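Search this forum Advanced search
Home | Instruments | Vision | Controllers | Members
2 min read

Needle driver comparison on the suture pad: Heltell and Echevarría jaws

Posted by a_bugti, 22 Apr 2023

This thread reports the first part of the jaw comparison approved for the Clornmont bench. Both jaw sets were mounted on the same arms, with the controller gains left at the values used last July. Members are asked to confine replies to method and results.

The log holds 507 grasp events. The Heltell set recorded 113 regrasps and the Echevarría set 294. Motion scaling was held constant.
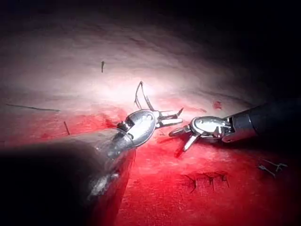 The difference was largest during thread handover, where the wider opening of the Echevarría jaws required more travel before closure. Operators also reported that the tips were harder to judge in depth.

The protocol was as follows.

1. Place interrupted stitches along the seam, using one instrument to hold the thread under tension and the other to form the throw.
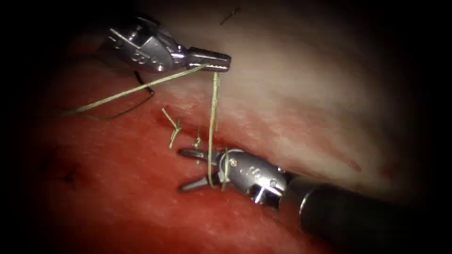 2. Record each regrasp from the controller log. Video is used only to settle disputed events.

3. Replace the pad at the end of each session.

Arsalan Bugti
Clornmont Instrument Evaluation Group

Reply from womley_bench

Thank you for the report. I do not agree that the regrasp totals can be assigned to the jaws alone. At Womley we found that closing force drifted as the drive cables warmed, and the set tested second always appeared worse. Was the order alternated?

Reply from a_bugti

The order was alternated by session, but not within a session. I accept that this leaves the question of drift open. The cable tension readings will be added to the shared folder.

Reply from k_lindqvist_ctrl

I would place more weight on the camera than either of you has done. With a single fixed view, an operator who cannot judge the height of the tips will regrasp regardless of jaw geometry. The pad is curved and the light falls off quickly toward the margins. 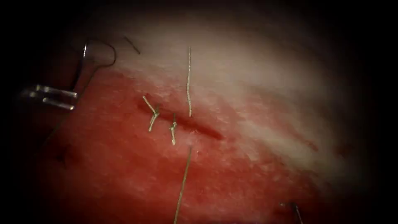 Suture pad with two knots tied and the next stitch not yet tied.

I recommend repeating the handover task with the second view enabled before any purchasing decision is made.

Reply from womley_bench

A second view would be useful, but it does not address force. Our own log of 1,395 closures showed the drift with two cameras running – I can supply the file on request.

Reply from a_bugti

Please send it. The handover task will be repeated with both views and with the jaw order changed at the midpoint of each session. I remain of the opinion that the Heltell set is the better choice for fine thread.

Reply from k_lindqvist_ctrl

Noted. I do not share that opinion on the present data.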